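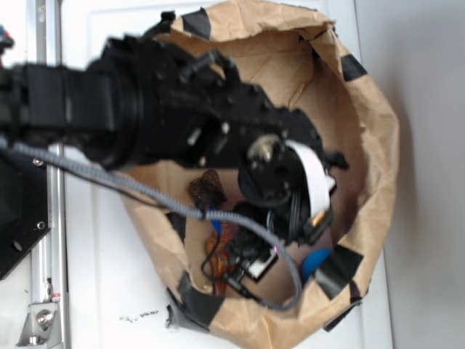 I keep a spreadsheet of what the attic does in winter. The house is a one-story in Larnham with blown insulation over the ceiling joists, and the old depth was uneven enough that the hall ceiling showed the joist lines on cold mornings. In October I topped it up over 700 square feet. The rest, over the garage, I left alone.

Heating use for the period before the work was 465 units on the Grerix meter. The matching period after it came to 443. That is a smaller drop than I wanted, and the two periods did not have the same weather, so I am not reading much into it yet. The hall ceiling no longer shows lines.

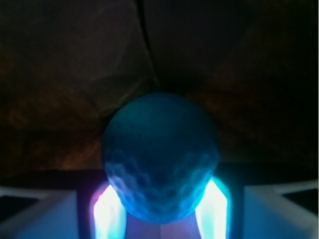 Dimpled ball, blue light.

Most of the labor was air sealing. I pulled the old material back from each wire hole and top plate, ran a bead of foam, let it cure, and raked the material back. The hatch got new foam tape and two latches – the old one sat on its own weight and leaked at one corner. Booker Ruiz-Ortega lent me his depth rulers, which staple to the joists and face the hatch so they can be read without crawling.
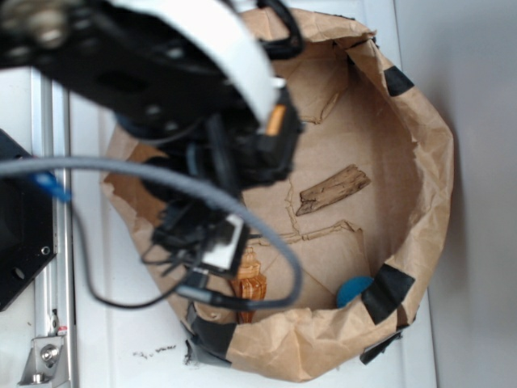 Should the sealing be done before the new insulation goes in?
Before. Once the holes are buried you will not find them again without digging.

Next job is the bath fan duct, which sags between two trusses and holds water at the low point.

Recent posts
Reading the Grerix meter by hand
Blackwood Road storm window repair
Pipe wrap in the crawl space

Last updated 11th January
Contact | Back to top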